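How to Descale a Kettle with Citric Acid
By Geetha Kotian

Hard water leaves a chalky layer on the bottom of a kettle and around the heating element. It slows the boil and ends up as flakes in your tea. Citric acid clears it with less smell than vinegar and costs very little if you buy it as powder.

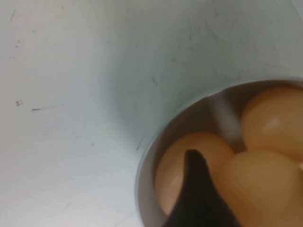 I do mine every 2 months. We get our water from the Misell side of town, and it is hard enough that a new kettle shows white spots within a week. If you live somewhere with soft water, twice a year is plenty.

What you need

Citric acid powder, food grade
A measuring spoon
A soft bottle brush
Fresh water

Steps

1. Unplug the kettle and let it cool. Empty it and rinse out any loose flakes.

2. Fill it halfway with cold water, or high enough to cover the scale.

3. Bring the water to a boil, then switch off and unplug.

4. Add two tablespoons of citric acid, a little at a time. It will fizz – keep your face back from the opening.

5. Leave it for 20 minutes. Heavy scale may need an hour.

6. Pour the water down the sink with the cold tap running. Keep it off marble and other natural stone, which acid will etch.

7. Go over any patches that are left with the bottle brush. Don't use steel wool.

8. Rinse twice, then boil a full kettle of fresh water and throw it out.

If the scale is still there

Repeat with a fresh batch. Ona Dambrauskienė wrote in from Covidthorpe to say hers took three rounds after years without cleaning, and the last of it came off with the brush. Brown spots are usually minerals too and come off the same way. If a spot feels rough or pitted after cleaning, it may be rust, and the kettle should be replaced.

The spout filter

Most filters lift or slide out. Soak yours in a cup of warm water with a teaspoon of citric acid, rinse under the tap and put it back once the kettle has been flushed.

Never mix citric acid with bleach. Store the powder in a dry jar with a tight lid and a label – it looks a lot like sugar.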